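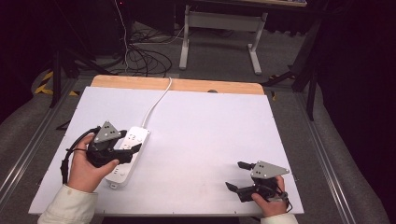

Chapter 9
Electricity in the Home

In this chapter
9.1 From the service panel to the outlet
9.2 Voltage, current and power in a household circuit
9.3 Power strips and extension cords
9.4 Breakers, fuses and ground-fault protection
9.5 Reading an electric bill

Words to know: branch circuit, parallel, load, rating, overload, ground, breaker

Before you start

You should be able to use Ohm's law and to find the total resistance of two or three resistors in series and in parallel. If you skipped the review problems at the end of Chapter 8, do the first page of them now. The arithmetic in this chapter is easy, but it assumes you know which quantities stay the same across a parallel circuit and which ones add.

Introduction

Thilini Herath rented the upper floor of an old house in Clornstead while she was finishing her training as a dental assistant. The kitchen had one outlet that she could reach from the counter. She plugged a power strip into it, and into the strip she plugged a toaster, a coffee maker and a radio. For several weeks she used the toaster in the morning and the coffee maker after supper, and nothing went wrong. One morning in May she was running late and switched on both at the same time. The kitchen went dark, and so did the bathroom down the hall. The lights in the bedroom stayed on.

Her landlord, Mr. Jurić, came up from the basement and told her that a breaker had tripped. He reset it and asked her not to run the toaster and the coffee maker together. When she asked whether a better power strip would help, he said that it would make no difference.

Most people have had a morning like this one. It raises several questions that we can answer with the physics you already know. Why did two appliances cause trouble when either one alone did not? Why did the bathroom lose power and the bedroom keep it? Was Mr. Jurić right about the power strip?

Outlets are wired in parallel

In Chapter 8 you built circuits from a battery and a few small bulbs. When the bulbs were in series, removing one of them put out the others. When they were in parallel, each bulb had the full voltage of the battery across it and could be removed without affecting the rest.

The outlets in a house are connected in parallel. In the United States an ordinary wall outlet supplies a nominal 120 volts, and an appliance plugged into it is designed for that voltage. Turning on a lamp in one room does not noticeably dim the lamp in the next. What changes is the current. Each appliance that is switched on draws its own current, and all of these currents are supplied through the same wires in the wall.

A power strip continues this arrangement. Its sockets are in parallel with one another, and the strip as a whole is connected to a single outlet through a single cord. The cord must therefore carry the sum of all the currents drawn at the sockets. Adding sockets gives you more places to plug things in. It does not increase the current that the wiring behind the wall can safely carry.

Current and power

The power used by an appliance is usually printed on a label on its base or back. For a heating appliance such as a toaster, power, voltage and current are related by

P = VI

where P is in watts, V is in volts and I is in amperes. Dividing the power by the voltage gives the current.

Example 9.1
The label on a Renico toaster reads 1,080 watts, 120 volts. How much current does it draw?

Solution. I = P/V = 1,080 W / 120 V = 9 A

Example 9.2
A Dirken coffee maker draws 8 amperes at 120 volts. It is used at the same time as the toaster in Example 9.1, on a branch circuit protected by a 15-ampere breaker. Find the total current and compare it with the breaker rating.

Solution. The currents in a parallel circuit add.
I = 9 A + 8 A = 17 A
The total is 2 amperes greater than the rating of the breaker. If both appliances are left on, the breaker can be expected to trip, though a small overload like this one may take some time to do so.

The radio was left out of the calculation. A small radio draws a fraction of an ampere and would not change the result.

Branch circuits

A house is divided into branch circuits, each with its own breaker in the service panel. In older houses one branch may serve parts of several rooms. The kitchen and bathroom in the Clornstead house shared a branch, and the bedroom was on another. Section 9.1 explains how to work out which outlets belong together.

Check your understanding

1. A lamp has a 40-watt bulb and is plugged into a 120-volt outlet. What current does it draw?

2. A fan rated at 50 watts runs for 3 hours. How much energy does it use, in watt-hours?

3. Explain why a second power strip plugged into the first would not have kept Thilini's kitchen from going dark.

4. Find the labels on two appliances at home. Record the power or current given on each, and decide whether both could be run together on a 15-ampere branch with nothing else switched on.

9.1 From the service panel to the outlet

Electric power enters a typical house through a meter and then passes to the service panel, a metal box often found in a basement, garage or hallway. Inside the panel the supply is divided among the branch circuits. Each breaker is a switch that opens by itself when the current in its branch stays above the rated value. The rating is marked on the handle and is chosen to suit the thickness of the wire in that branch.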